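3.2 Room furnishings and the bed surface

Guest rooms at the Sevport property fall into two groups. The older wing keeps the furniture bought when the building was first fitted out: carved wooden pieces in dark finishes, ornate mirrors, framed paintings and patterned carpet. The newer wing has built-in units and plain flooring. Only the older wing is considered in this section, as its rooms contain more freestanding furniture and therefore more places where linen is set down in the course of a room change.

Linen placement was recorded during room changes carried out between the start of the season and the end of July. The final data set holds 1,483 placements. A placement was defined as any moment at which a textile item came to rest on a surface and was released. Items moved again within 20 seconds were treated as a single placement at the later position. Coding followed the scheme of Gonier, with one change - chair backs and armrests were given their own category and were no longer grouped with seats.

The bed is the main working surface in these rooms. It is the largest flat area available, it stands at a usable height, and it can be reached from the side and from the foot. Small items such as cloths and hand towels were usually laid out toward the foot, on top of the duvet, while the pillows stayed in place at the headboard. Figure 6 shows this arrangement with a black square cloth. The contrast with the white duvet makes the outline of the cloth easy to judge, and slight creasing at the corners can be seen. The duvet is slightly rumpled, so the surface under the cloth cannot be treated as a rigid plane.
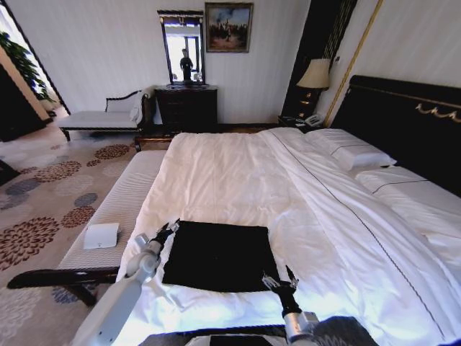
Figure 6. Black square cloth laid flat near the foot of the bed, older wing. An upholstered bench runs along the foot; a chaise longue with a white textile over its armrest stands at the back wall.

3.3 Secondary surfaces

Three other surfaces were used often enough to be analyzed separately: the bench, the chaise longue and the top of the dresser. The bench has a ribbed cushion and carried few textiles. In many rooms it held a folded card, and staff tended to work around the card and leave the cushion clear. The chaise longue was used mainly at its armrest, where towels were draped over the scroll. Draped items were left in position longer than items laid flat, and they were more often missed at the final check.

The dresser top was the least used of the three. Small objects near the mirror reduced the free area, and a folded item placed there had to be kept toward the front edge.

Differences between coders were small for the bed and the dresser but larger for the bench. The disagreement came from items lying partly on the bench and partly on the hanging edge of the duvet. These cases were reviewed by Nazmiye Çınar and assigned to the surface carrying the greater part of the item. Cases that remained unclear were dropped before analysis and do not form part of the total given in Section 3.2.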